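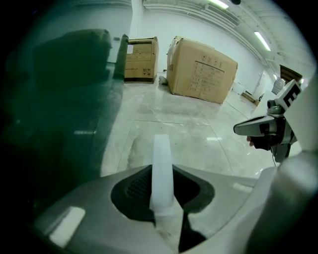
Two hand-held grippers and cartons on the floor. Photo: Idis

Search news Enter keyword Go

Idis pulls Moya hand grippers after finger fault

INDTHORPE, June 11, 2025 - Idis is asking all customers to stop using Moya hand-held grippers from the April build, effective now. The finger can stay closed after the trigger is let go. 3,324 units shipped. 34 reports so far, 17 of them from one site, the Kerkholm packing hall. Two people had pinched fingers, both treated on site and back at work the same shift.

Cause not confirmed. Early checks point to the return spring, which may slip off its seat after 1,000 or so closings. Testing continues at Indthorpe.

"We should of caught this before it shipped," said Unai Bravo, head of product safety at Idis. "Put the tool down, take the battery out, call us. Don't try to pry the finger open by hand."

What customers need to do:
- Stop work with the affected grippers, tag them
- Do not open the housing
- Send serial numbers to the Idis service desk

Replacement springs ship free of charge once testing is done. No date yet. Loan units avaliable for sites that can't stop packing, first come first served. Earlier Moya builds are not affected.

Next update when the spring tests are in.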